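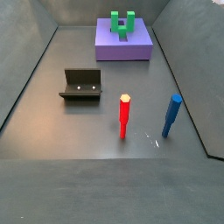 Surely people can just look at the thing and see how it goes together? Someone at the Clitumbridge evening put that to me before I'd even got my coat off, and I've been chewing on it ever since, so I'm starting there tonight.

April 2020
Notes by the speaker, Drurwood Makers' Talks

Home Talks Workshops Join Contact

(Slow down here, I always gallop the opening!)

So – slots. My whole talk is about slots and the bits that go in them. Look at the green fork standing up in the purple block. Two prongs, a crossbar, a short stem going down into the slot. You know which part you'd get hold of, don't you? I'd go for a prong. My neighbour would go for the crossbar and we'd argue about it all the way home.

Ask the room: hands up for prong, hands up for crossbar. Wait for them. Don't fill the silence.

Then the bit about colour. I'm very keen on parts that go together being different colours, green against purple, and I'll bang on about it to anyone. When I was putting shelving kits together at Vernside every single piece was grey, and I spent 40 minutes one afternoon pushing a peg at what was really a shadow. (Pause, they usually laugh.)

The black bracket on the left is my way into corners. Upright plate, flat base, little lip along the front. I love a lip! You can find it with your thumb without looking. Pass round the Bisgaard shelf bracket at this point and the one I filed down badly – ask for both back, I lost one last July.

How tight should a slot be? Longer section, 13 minutes if nobody interrupts. Cover card, then softwood, then printed plastic. Say clearly that I sand a bit, try it, sand a bit more, and that I've ruined plenty by being impatient.

Handout is by the door. Questions next, and if there's time, the drawer runner story.

40 shares 6 comments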